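Drekden open afternoon: the wrapped goods benches

The Drekden site at Stanarholm opens part of its ground floor to visitors in February. Entry is by the side gate, and sign-in closes at 2 p.m. I was given a paper map, a pair of shoe covers and group number 224, which turned out to be the locker number as well.

The first stop is the store. Racking runs to 90 bays, most of it given over to small sweets and tea portions bought in from Lưu. Each lot is weighed on arrival and weighed again before it goes to the benches. The store is kept dim and the labels are printed large for that reason.

Sorting is done in the next room, on a concrete floor. The bench there has a top of joined strips in tan, cream and reddish-brown. Green-and-white wrapped pieces are held in translucent white plastic tubs, one smaller than the other, with a tall handled cup set out near the larger.
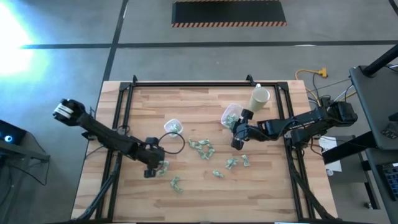

Portions are judged by eye at this stage and checked by weight later. The printed procedure on the wall allows up to 166 pieces per tub, though the tubs used for open days carry far fewer. Rejects are entered on a sheet by wrapper fault: torn seam, loose twist, misprint. Misprints are the largest group.

Some wrappers are kept for the print check. Those laid out on the table were pale green with dark printing and heavily crumpled, which makes the lettering slow to read. The check compares ink density with a reference card supplied by Skistetti. Cards are replaced every 331 shifts. 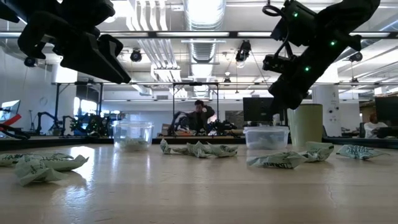 A visitor from the Lưu group objected that a crumpled wrapper gives a poor reading and should be flattened under glass first. The reply was that flattening is done for disputed lots only.

The tour ends at the canteen, where the tea is free and the biscuits are not. Parking at Stanarholm is limited; the bus stops opposite the gate.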